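Budget talk, Grendport meeting, 2021-03-04
Speaker notes, Angus Quinlan
Slot is 19 minutes with questions. Don't read the slides.

Opening

Say who I am and that I do the purchasing for the home handling project. I don't write the software. My job is to know what we own, what is worn out, and what we will need money for by September.

Ask for a show of hands: who has bought a gripper in the past year? Who has bought spare parts for one? Usually fewer hands the second time. Go straight to slide 2.

Slide 2. What people think they are buying

The quote that comes in has one line on it, the device. That line is what gets argued over and signed. The rest shows up later, in small orders, from whoever happened to need the thing that week. When I went back through our first year at Orkden, the small orders had no budget code at all. Some were on personal cards.

So the main point, and say it slowly: plan for the whole working set. Device, pads, pins, cables, mounts, charging, a case to carry it in, and the objects you are going to pick up.

Slide 3. Handheld first, arm later

We put off the arm purchase. Explain why. Collecting by hand in ordinary rooms needs no bench, no safety fence and no electrician. One person can carry the kit up a flight of stairs. If the task list changes, and ours changed twice, you haven't bolted anything to a floor.

The arm is in the plan for next year, as its own line. Whitcombe will quote on it once we can tell them the reach and the load. We can't tell them that yet.

Mention cost of space too. A lab room has to be booked and paid for. A bedroom with cans and a cup on the bed is a perfectly good place to work on grasping, and the wrinkled sheet is harder than any table we own.

Slide 4. The working set in use

Leave this one up for a bit and let people look before talking.

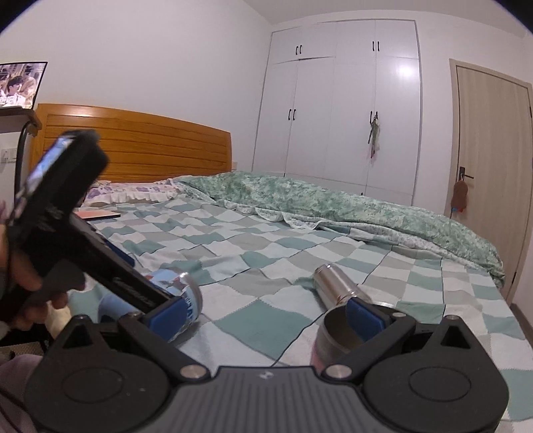 Khôi Nghiêm read the draft of this talk and said I was underselling the pads. In his view they should be the first line in the budget, ahead of the device, and anyone who orders a single set is planning for a work stoppage. He would also have us stop mixing old and new pads on the same gripper, as the two sides grip differently and the recordings from that day are hard to compare.

I agree with him on both. What I'd add is storage. Pads kept loose in a drawer pick up grit. We now keep them in pairs in small bags with the date opened written on the bag.

Slide 5. Numbers we are asking for

Two handheld units this year, with a third held back until we see how the first two hold up. Keep it short, the sheet is in the handout.

Pads: 100, bought in one order. The supplier price drops at that quantity and they keep well in the bag.

Pivot pins and linkage parts: 6 sets. We had none on the shelf last year and lost most of a month waiting.

Cables: buy more than feels right. They get stepped on and pulled. Right-angle ends where we can get them.

Household objects: its own line, please. Cans, cups, bottles, fabric. It is a small amount, but if there is no line for it people stop replacing dented things and the set gets stale.

Slide 6. What we are not asking for

No new recording computers. The ones from the Roroseo project have room on them and have been signed over to us.

No service contract. We looked at one. It covered the body of the device and left out everything that wears, so the money is better spent on parts — and on a half day of training so more than one person can change a linkage.

Slide 7. Timing

Order parts before devices. Lead times on the small metal parts are longer, and a device with no spares behind it sits idle the first time a pin goes.

Second order goes in September, after we count what was used. If the pads are lasting longer than planned we cut that order. If the third unit is needed, that is when it gets released.

Questions I expect

Why not rent? We asked. The rental terms make us pay for scuffs, and these get scuffed.

Can other groups borrow the units? Yes, with a booking, and they bring their own pads.

What happens if the arm gets pushed back again? The handheld work carries on as it is. None of these lines depend on the arm.

Handouts are on the table by the door. Collect the clicker before leaving.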